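Spent most of today sulking over a gripper. The left finger let go at cycle 375, just when I'd started telling everyone the slipping problem was fixed. Me and my big mouth!

It wasn't dramatic. The grip force readout drifted down, the controller decided it had hold of something it didn't, and then it kept squeezing until the motor tripped. No alarm before that, not one. The Gullden board is supposed to shout when the force sits above 300 for longer than a second, and it sat there happily while I was reading my email. That bothers me more than the slip does - if my hand had been in there I'd be writing this with the other one.

So this afternoon I went back to styrofoam. Foam is great for this because it's light and it's cheap, and I don't care what happens to it.

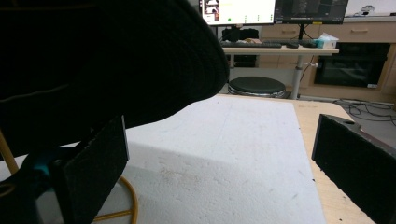 Posted by Zakach, 03/08/2020
Filed under: bench diary

The block is the big white one, already smudged and with a tan stain on the front, so it's no loss if it gets chewed up. I've got the flat black textured fingers on again (the right one has the little hole near the edge) and I like them, even if I'm not ready to trust them.

Ramesh Rastogi called while I was setting up and asked whether I'd looked at the force limit after the last update. I had not. Went and checked, and there it was, set to 900! Must have been reset when I loaded the new settings in December. So the alarm was working fine, it just had a silly number to wait for.

Put it back to 300, taped a note to my laptop, and moved the stop button over to my left side. Still no idea why the finger slipped in the first place. Tomorrow I'll pull the mount and check the screws.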